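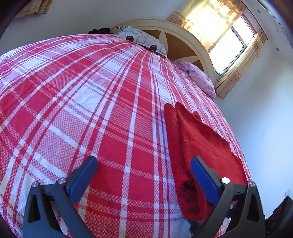
Recording room check, Briria dialect archive
Filled in by Rasha Yammine, November, before the second round of interviews

Samira Qudah asked me to write comments also where the answer is yes, so some lines are longer than last time.

## Room and equipment

- [x] **Exit door opens from inside without key.** Yes. It is heavy, and older speakers may need help with it.
- [x] **Cables taped to floor.** Done again this morning. The old tape was lifting near the window.
- [ ] **Smoke detector tested.** The light is on, but I could not reach the button. Omar Karam will bring the ladder.
- [x] **Recorder and spare batteries.** Both recorders start. One battery was swollen and I took it out of use.
- [ ] **Background noise.** The fan in the corridor can be heard in the recording. For vowel length it is acceptable, for the whispered vowels of the Vanham speakers it is not. Please switch it off from 9:00 to 12:00.

## Tapes and word cards

- [x] **Shelves fixed to wall.** All of them, also the one behind the door.
- [x] **Card boxes below shoulder height.** Yes. The box with cards 1000 to 1160 was too high and I moved it down.
- [ ] **Signs of damp.** Tape 273 smells of mold. It is now in a closed bag, separate from the others. Please do not play it – the dust can also go into the machine.
- [x] **Digital copy exists for each tape.** I compared the list with the disk. We have 3802 files and the list says the same.

## Speakers

- [x] **Consent form in the speaker's own language.** The Zein version has a new translation of "withdraw". The old word meant closer to "run away", and two speakers had asked about it.
- [x] **Water and a chair with arms.** Yes.
- [ ] **Break after each word list.** Not written in the plan. Tamer Atallah gives breaks, but a new interviewer would not know it.

Open points go to Omar, except the plan, which I will correct myself. Next check is by Recep Akyol.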